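The Lirkberg Pet Owners' Newsletter

Worming season, or how to lose an argument with a terrier

Several of you have asked how the great worming drive went in the spring. It went. The Tirkel Road surgery weighed 19 dogs in one afternoon, and 18 of them were heavier than their owners had sworn. The other was a whippet.

I was there with my own dog, Casano, a terrier cross of firm opinions. He is named after a seaside café where we once had a very bad lunch, and he has been living up to it ever since. He was given his tablet at ten past two. He was given it again at quarter past two, at twenty past, and from under the waiting room radiator at half past, by which time it had a certain amount of radiator on it.

For those who haven't had the pleasure, the approved method goes like this. You tilt the head up, open the mouth, put the tablet as far back on the tongue as you dare, close the mouth and stroke the throat until the dog swallows. Casano swallows beautifully. He will swallow three or four times and lick his lips, and then walk into the next room and put the tablet down on the rug, quite clean.

Cheese worked for two doses. Liver sausage worked for one. Peanut butter (check the label for xylitol, which is poisonous to dogs) is still under review, mostly by me, with a spoon.

What finally did it was the three-treat trick. You hold three bits of sausage, one with the tablet in the middle, and hand them over quickly so that the dog can see the next one coming. Greed does the rest. It helps if there is another dog in the room looking hopeful. We don't have another dog, so I borrowed my husband, who looked hopeful enough. 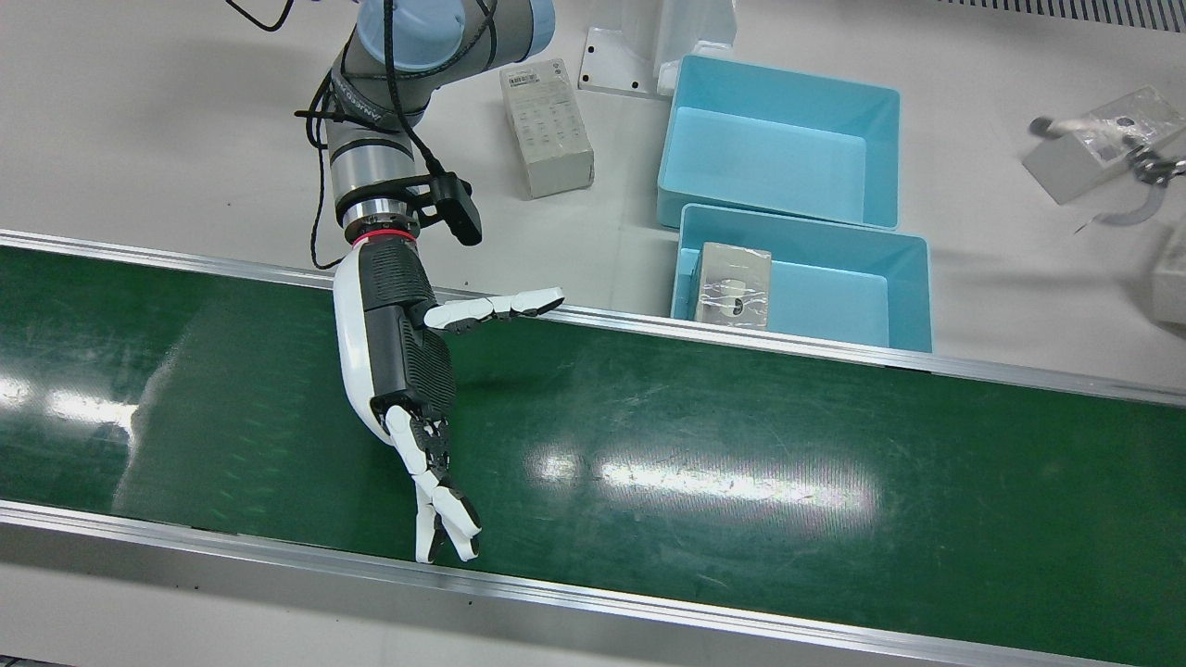
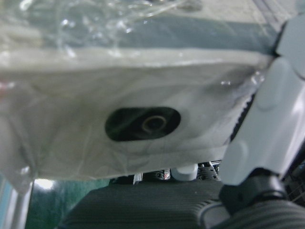
How often does a grown dog need worming?
Every three months is the usual advice for roundworm and tapeworm, but a dog that hunts, scavenges or eats slugs may need it monthly, so ask your vet. Puppies start much younger and are done far more often.

Cat owners will be feeling smug or bitter at this point, depending on the cat. Spot-on treatments exist and are a mercy. Part the fur at the back of the neck, where she can't reach to lick, and get the liquid on the skin. If most of it ends up on your sleeve, ring the surgery before you try a second pipette. And please don't use a dog product on a cat to save money. Some of the flea ones contain permethrin, and a small amount of that can kill her.

Weigh your animal before you buy anything. The kitchen-scales-and-mixing-bowl method is fine for kittens. For a dog, stand on the bathroom scales holding him, then stand on them without him, and try to think only about the difference. Khunthong, the very large grey cat from the flats by the bridge, has been weighed this way and was found to need the next size up in tablets. His owners have taken it well and the cat hasn't been told.

On to money. The raffle and cake table made £549 towards the low-cost neutering fund, helped along by a lemon drizzle that was sold, given back and sold again. The fund now stands at £3,610. Forms are on the surgery counter, next to the jar of biscuits that are for the dogs. A few of you have asked what flavour they are, and I'd like to know how you came to be wondering.

The next weigh-in will be in June. Bring a lead, a carrier if you have a cat, and your own sausage.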